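Why Does a Box Wear Plastic?
Packing explained for young readers
By Ornella Rizzi

Did somebody ever send you a parcel? Maybe it came from your grandmother, or from an aunt who lives in another country. You heard the doorbell, you saw the box, and you wanted to open it at once. But first there was the tape. And sometimes, over the box, there was also a thin clear plastic that made a lot of noise when you touched it.

In these pages we will look at how things are packed, and why people take so much trouble for a box that will be opened in one minute.

What is a cardboard box made of?

Cardboard looks like one thick piece of paper, but most boxes are made of three layers. Two layers are flat. The layer between them goes up and down like small waves. You can see these waves if you look at the cut edge of an old box.

The waves are the secret of the box. They are full of air, so the box is light. They also stand up like many little walls, so the box is strong. Try it yourself. Put a flat sheet of paper between two cups and lay a coin on it. The paper bends. Now fold the same paper like a fan and try again. The folded paper can hold the coin, and maybe several more.

What is the plastic for?

Cardboard has one big enemy, and it is water. When paper drinks water it becomes soft, and the little waves inside fall flat. A box that was strong in the morning can be weak by the evening if it stands in the rain.

For this reason some boxes get a coat of clear plastic film. The rain runs down the outside of it. The film also keeps dust away, and it holds the box closed if a piece of tape comes off. Because it is clear, people can still read what is printed on the cardboard under it, although the wrinkles make it harder.

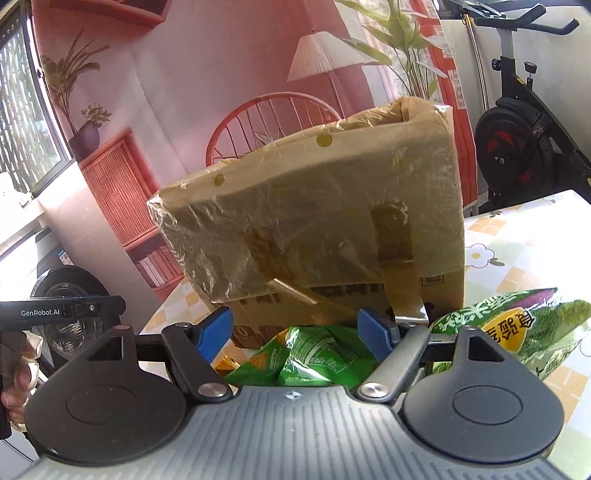

Now let us think about what goes inside. Not all things travel in the same way. A book is flat and hard, and it doesn't mind if another book lies on it. A bag of snacks is different. Many snack bags are filled with gas before they are closed, so they are like small pillows. The pillow protects the snack. But if you put a heavy jar on top of the bag, the pillow can't help very much, and you will get crumbs.

My neighbor Amedeo Negri worked for many years in the packing room of a food shop called Marino. On a busy Thursday in December they sent out 120 parcels, all packed by hand. He taught me the order he always used, and I will share it with you.

Heavy things go first, at the bottom. Cans, jars and bags of rice are heavy things.

Then come things that are hard but not so heavy, like a box of tea.

Light and soft things go last. Chips, crackers and dried seaweed should be on top, where they have some room.

When everything is inside, close the box and shake it very gently. Do you hear something moving? Then there is still empty space. Fill it with old newspaper or with a clean T-shirt.

How does the tape work?

Tape has glue on one side. The glue is soft, and when you press it, it goes into all the tiny holes of the paper. This is why you should rub the tape well with your hand. Tape that is only laid on the box will come up again at the corners.

Some packing tape is brown and some is clear. The color does not make it stronger. Put one long strip over the opening, and let it go down a little on both sides of the box.

What do the signs mean?

On many boxes you can find small pictures. They are useful because a parcel may pass through several countries, and the people who carry it may speak different languages. A glass with a stem means "this can break." An umbrella means "keep it dry." Two arrows pointing up mean "this side is the top."

Something to try at home

Ask a grown-up for an empty box. Choose five things from the kitchen that will not break, and pack them in Amedeo's order. Then take them all out and pack them again in the wrong order, with the soft things at the bottom. What happens to the soft things? Does the box still close?

My niece Eylül tried it with a loaf of bread. We ate the bread anyway, but it was very flat.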